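Getting More Out of a Mug Tree (and Every Other Wire Stand in the House)

I have a soft spot for wire stands. Mug trees, banana hangers, the little jewelry ones with the branching arms, the tall ones shops use for keyrings. They cost next to nothing secondhand, they take up a circle of space no bigger than a side plate, and they lift things up off the table where you can see them! If your counter or workbench is always full and you've never tried going up, start with one of these.

What follows is everything I've picked up from years of using them in the kitchen, in the hallway and out in the workshop. Skip to whatever you need.

Picking a good one

Give it a wobble before you buy. Stand it on a flat surface, put one fingertip on the top of the rod and push gently. A good stand gives a bit and settles straight back. A poor one rocks on its base, and it will rock a lot more with six mugs on it.

Look at the base. A wire ring is light and easy to wipe under, but it needs to be wide compared with the arms. Crouch down so you're level with the stand and check whether the arms stick out past the ring. A little past is fine. A long way past and you'll be loading it like a set of scales, one on the left, one on the right, every single time.

Check the welds where the arms meet the rod. Run a thumb around each one. If there's a sharp bit, a few strokes with a fine nail file will take it down, and a dab of enamel paint will seal it again.

Arms that tilt up at the ends hold better than straight ones. If you fall for a stand with straight arms (I have, twice), slip a small rubber O-ring over the tip of each arm. They come in bags of 50 or 100 from any hardware store and you'll find a use for every last one.

Loading it so it stays up

Heavy things go low. I know it's tempting to put the big soup mugs on top where they look handsome, but put them on the bottom arms and let the espresso cups have the view.

Hang the first item on one side and the second directly opposite. Then turn the stand a quarter and do the same again. When you take things off, take them off the same way. This sounds fussy and becomes a habit in two days.

Handles all facing the same direction, please! Clockwise or counterclockwise, it doesn't matter which. You'll fit at least one more mug on, and they stop knocking against each other when you reach for one.

If the stand slides when you grab a mug, put three dots of clear silicone sealant on the underside of the ring, spaced evenly. Turn the stand upside down to do it and leave it overnight. Pea-sized is plenty. The stick-on felt kind of foot is kinder to a varnished table but it slides more, so I save felt for the good dining table and silicone for everywhere else.

Cleaning

White coated wire shows everything, and I love it anyway. Coffee drips run down the rod and collect right at the bottom where it joins the base, and dust sticks to them.

Once a month I stand mine in the sink, spray it all over with warm water and a squirt of dish soap, and leave it for 10 minutes. Then an old toothbrush around the joints, rinse, and dry it straight away with a hand towel. Don't leave it to drip dry. Water sits in the joints, and that's where rust starts.

If you find a chip in the coating with a speck of orange in it, rub it back with fine steel wool, wipe it, let it dry completely and touch it up with appliance paint. Two thin coats, 30 minutes apart. It'll last for years.

And the table underneath! A white tabletop picks up every scuff going, and wire rings can leave faint gray lines if you drag the stand instead of lifting it. Baking soda mixed with a little water into a paste, rubbed in small circles with a soft cloth, shifts most gray marks. Try it on a corner first. For brown specks (tea, glue, who knows) I lay a damp warm cloth over them for a few minutes before I rub. A melamine sponge works too, but go gently, as it will dull a glossy surface if you lean on it.

Beyond mugs

My favorite part! Some of the jobs I've given mine over the years:

Tape. Rolls of masking tape, washi tape and electrical tape slide over the arms beautifully. Fat rolls at the bottom again.

Spools of ribbon and string. Leave a tail hanging and clip a clothespin on it so it doesn't unravel.

Measuring cups and spoons, if they have a hole or a loop in the handle. I keep a small stand next to the flour for this and I would not go back to rummaging in a drawer.

Drying painted bits and pieces. Put a twist of wire through the hole of whatever you're painting, hang it on an arm, and you can turn the whole stand to get at the other side. Lay newspaper under it.

Cables and chargers. Coil each one loosely, fasten with a twist tie and give every arm one coil. Chaiwat Thepsuriya, who has the workbench beside mine on Tuesday evenings, writes the name of each gadget on a bread tag and clips it to the cable. I copied him within the week.

Gloves and wool hats in October, when everything comes in damp. Stand it near the radiator, never on it.

Where to put it

On a kitchen counter, I like a stand just off to one side of the kettle, far enough away that steam doesn't reach it. Leave a hand's width clear all around. You need room to lift a mug up and off without clipping its neighbor, and a stand shoved into a corner only ever gets used on its front side.

On a worktable, put it near the back, on the side of the hand you don't write with. Your good hand keeps the open space in front of you for the job, and the other one does the fetching. I had mine the wrong way around for ages and kept catching my sleeve on the lower arms.

In a shared room, stick a strip of tape on the table where the stand lives. People will put it back, I promise, and you won't find it on somebody's desk behind the monitor.

Keep tall stands away from the edge if you have cats. I have one cat and have lost one sugar bowl.

If it bends

Bent arm? Slide a length of metal pipe or an old pen barrel over it to spread the pressure, and ease it back slowly. Grabbing it with bare pliers will crack the coating, so if pliers are all you've got, wrap the jaws in a scrap of cloth first. Go a tiny bit past where you want it, as wire springs back.

Leaning rod? Most of the time it's the base ring that has bent and not the rod at all. Set the stand on something you know is flat, see which part of the ring is lifting, and press that part down over the edge of the table with the heel of your hand.

Loose rod? Some stands screw together at the base. Unscrew it, wrap the thread with a couple of turns of plumber's tape and do it up again. Lovely and firm.

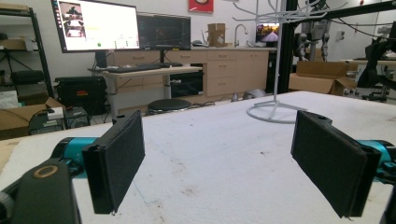

Can I put a coated wire mug stand in the dishwasher?

I'd wash it by hand. The heat and the strong detergent can lift the coating at the joints, and once water gets in under there the wire will rust. If you really want to use the machine, pick the coolest short cycle, take the stand out as soon as it finishes and dry every joint with a towel.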